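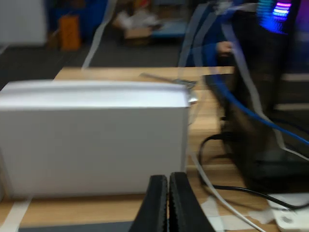
White box on the table, computer tower at right.

Flestamcombe Community Orchestra
Minutes of the general meeting, October 6, 2019

The meeting opened at 2:05 p.m. The minutes of the September meeting were approved with one correction: the spring concert had been listed as a matinee, and it is an evening concert.

1. Winter concert
The program is set. The second half was running long in rehearsal, so the suite will lose its fourth movement. Two players asked that the cut be marked in all the parts before the next rehearsal, and the librarian will do this. The string sections will sit in the same order as last year. Call time is 6:15 p.m. for everyone, including percussion.

2. Hall rental
Brodthorpe Hall has sent its new rates. The evening rate goes up to $600, which includes the piano but not the tuning. The hall also wants the stage cleared by 10:30 p.m. Last year we were still loading stands at 11. Members agreed to accept the rate for the winter concert and to ask for a price on two dates together before signing for spring.

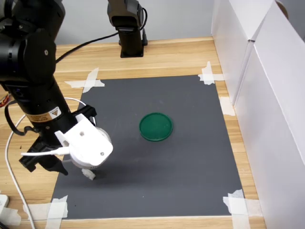

The lobby can be used for coat racks this time. The hall does not supply hangers.

3. Printing
Wikex quoted $200 for the programs, folded and delivered. The quote is good until the end of October. The text needs to be final a week before that, and the bios are late again – four sections have sent nothing. Any bio not received will be left out. Posters will be the same size as last year, and the bakery and the library have both agreed to put one up.

4. Timpani repair
The larger drum does not hold its pitch. The repair shop gave a price of $1,550 for a new head and work on the pedal, with a three-week wait. The equipment fund stands at $2,000. There was a long discussion of whether to repair the drum now or rent one for the concert and wait for spring. Those in favor of the repair said that rental money is gone once it is spent. Those against said the fund would be nearly empty if anything else broke. 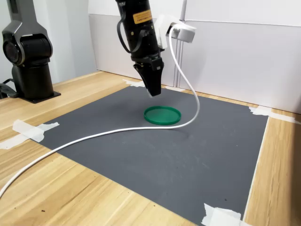
One of the cellists said she would support the repair only if the shop put the three weeks in writing, as the last job there ran well over. She also asked whether the smaller drum had been looked at. It has not. The motion was changed to include both points and passed, with three opposed.

5. Reception
Vương will cater again, with the same menu as in the spring and more of the rolls. Payment is due on the night. Members should say at the next rehearsal how many guests they are bringing.

6. Other business
A black folder of second violin parts is still missing. Please check at home. Parking behind the school is closed on rehearsal nights until the paving is finished – use the side street.

The next meeting will follow the first rehearsal after the concert. The meeting closed at 3:40 p.m.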